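Print | E-mail

Hillton Community Center
Kitchen and Pantry Safety Checklist, Room 311
Inspection date: 1 February 2021
Inspector: Mehwish Yousafzai

1. Exits and Walkways
Both doors open fully. The rear walkway was partly blocked by stacked chairs. Comment: Chairs must be returned to the Lasberg storage room after each event.

2. Fire Equipment
Extinguisher is mounted and the seal is intact. The inspection tag expires in March. Comment: Service is to be booked before the tag expires.

3. Electrical
Two outlets beside the sink were tested and passed. The cord on the Trilulix kettle is worn near the plug. Comment: Remove from use. Do not repair with tape.

4. Cups and Tableware
Cups are to be free of chips, cracks and loose handles. Plastic mugs are preferred for the children's program and are to be stored apart from glassware.
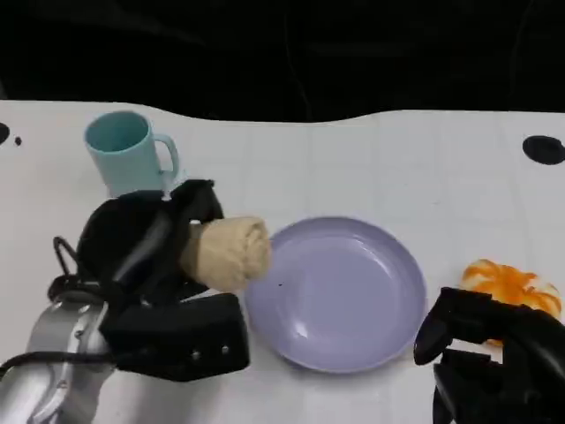 5. Cold Storage
Refrigerator log is complete except for two entries. Open containers were not dated. Comment: Staff are reminded that all opened food must carry a date label.

6. Cleaning Supplies
Cabinet was locked. One spray bottle had no label and was discarded.

Result: Conditional pass. Items 1, 3 and 5 are to be corrected within eight days and reported to the Farah Street office.

Print | E-mail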